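The Second Shift at Grarnent

The alarm that Wednesday went off while Jade Bouchard was still hanging up her coat. It was the low one, the two-note tone, so she took her time with the zip.

Harvey Lemieux was already standing at the panel. He had his glasses pushed up and was reading the fault line with his nose almost on the screen.

"Thirty-nine again," he said.

Fault 39 was a force limit on the right arm. It meant the arm had pulled harder than it was allowed to and had stopped itself. They had seen it on the Monday and written it down as a snag. Then they had cleared it and carried on, as the sheet said to do.

"Did it stop itself?" she asked.

Harvey didn't answer straight away. He scrolled up. "It says it did. But the left one kept going for two seconds."

She came and looked. He was right. The right arm had faulted and held, and the left had gone on pulling against it as if nothing had been said. Then the left had stopped as well, on a fault of its own, and the low tone had started.

Grarnent did soft goods, which meant anything that folded or stretched. The cells had come from Najjar, all of them bought together, and the two arms in each one were meant to act as a pair. If one stopped, the other stopped. It was on the second page of the manual, in a box with a thick border, and it was the first thing Jade had been told when she started in April.

"Who had their hands in it?" she said.

"Tresum. On nights."

"Is he all right?"

"He's in the canteen. He says he's fine."

Tresum was sitting by the radiator with a cup of tea he wasn't drinking. It was his surname, and she realised she didn't know his first. He had a red line across the back of his left hand, with the skin not broken, and he turned the hand over when he saw her looking.

He told it in order. The cell had stopped with a piece of cloth held between the two grippers. The panel said hold. He had opened the side door, which should have cut both arms, and reached in to free the cloth. The left arm had moved. It hadn't moved far. It had closed the gap by the width of his hand, and his hand had been in the gap.

"I pulled it out," he said. "It wasn't strong. It was just that it wasn't supposed to."

"Did you write it up?"

"I wrote that it stopped and I cleared it."

"Nothing about your hand?"

He looked at the tea. "There's a box for injury and I didn't think it was one."

She got the first aid book and filled it in with him, there at the table, and made him spell out which finger and which knuckle. Then she sent him home in a taxi on the firm's account and went back to the floor.

Harvey had locked off the cell by then, with his own padlock and the spare. The next thing was the door switch. He pushed it in and let it out while she watched the panel, and each time the panel said open, closed, open, closed, exactly as it should. They did it twelve times. On the ninth it said closed while the door was standing wide.

"There you are," said Harvey.

"That's the switch. It doesn't explain the pair."

"No."

It took them until the break to find the rest. The link between the arms ran through a small board that Drinent had fitted in the autumn, when the software was changed over. One of the plugs on it was seated but not latched. If you touched it with a fingertip the link dropped out and came back. When it dropped, each arm believed it was working alone.

Harvey latched it and fitted a new switch. She rang the office and said the cell was staying off until somebody from Najjar had been, and that she wanted every other board on the floor looked at before the day shift. The office asked how long that would take. She said she didn't know, and that the cells would be off while she found out.

They opened the boards one after another. Out of eight cells, two had the same loose plug. Those had been running all week.

The last one on the row was sound. They ran it on the test job at quarter speed, with the doors shut and both of them well back behind the yellow line, and Harvey kept his thumb on the stop the whole time. 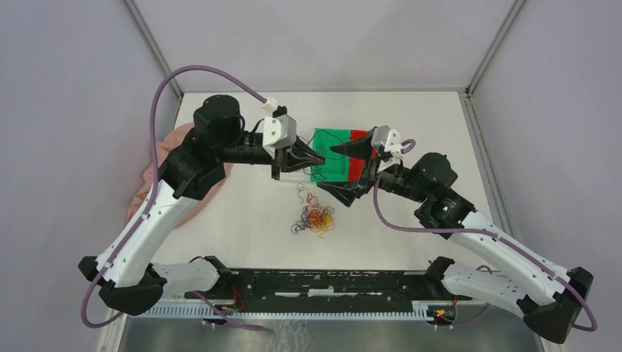

Harvey said that quarter speed proved very little, and that he wanted the link pulled on purpose, with the arms under load, before he'd sign for any of them. Jade said fine, and went to get the long-handled hook.

They pulled it. Both arms stopped dead. He had her do it again from the other side, and they stopped again, and only then did he take the pen out of his top pocket.

She rang Tresum before she went home. He said the mark had nearly gone. She told him about the plug, and about the switch, and he was quiet for a bit.

"So it did say closed," he said.

"It did, yes. With the door open."

"I thought I'd looked at it wrong."

She told him he hadn't, and that she would need him in early to change what he'd put on the sheet.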